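Keeping a small snack corner in order

At home we have a snack corner on the side table by the kitchen door. It started in August, when my family stayed with us for two weeks and everybody asked me where the cookies were. I write down what I have learned, maybe it is useful for other kitchens too.

Measure first. My shelf at the wall is 26 inches wide, and I bought a rack which was wider than this. The shop in Melley took it back, but I paid the shipping. Measure also the height under the cabinet, with the tallest bottle standing in your rack.

Old food goes in front. When you come home from shopping, take everything out, put the new packages at the back and the older ones at the front. It takes five minutes. If the date is printed very small, write it again with a marker on the side which looks to you.

A rack with steps is better than a deep basket. In a basket the small things go down to the bottom and you find them next year. With steps you see the back row over the front row. Clear plastic is good for this – you see also what stands behind. A tray next to it is for the things you want to carry to the sofa or to the yard.

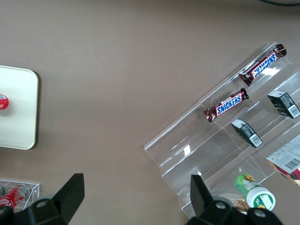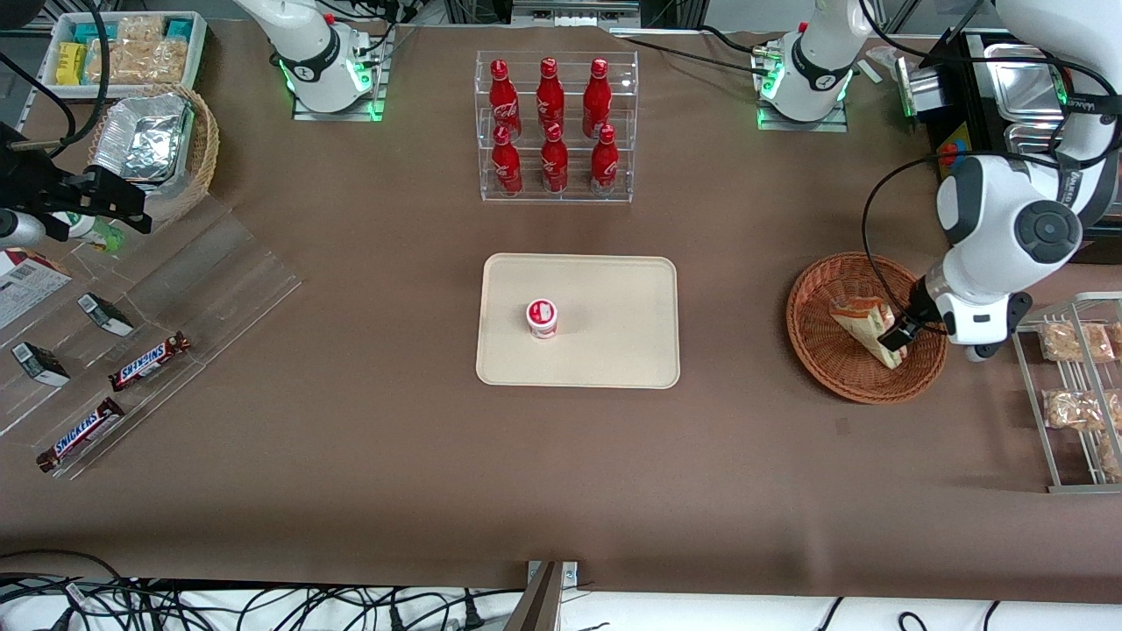 Drorka wrote under the first version of this page that her clear rack became cloudy after one summer, and she asked if it was the dishwasher. Very probably yes. Acrylic does not like heat, and it also does not like glass cleaner with ammonia. She now washes it by hand with lukewarm water and one drop of dish soap, and she says the new one stays clear.

I do it the same way. Use a soft cloth, cotton or microfiber, and never the green side of the sponge. Dust should be rinsed off before you wipe, or it makes fine scratches. For the corners I take an old toothbrush with soft hair. Let it dry on a towel with the open side down.

For sticky rings from drinks on a tray, put a wet cloth on the place and wait 16 minutes (I set the timer of the oven). Then it comes off without rubbing. If the ring is still there, use baking soda with a little water, but only on a tray and not on clear plastic.

Paper on the table saves work when there are many guests. I take brown paper from the roll, fold the ends under the table and fix them with tape – on the underside, so the tape does not pull the varnish on top. When it has spots, turn it one time, then throw it away.

Chips and crackers which are open go in a jar with a good lid. A clip is fine for two days. Chocolate should not stand near the stove or in the sun.

Last change on this page: 2023-10-23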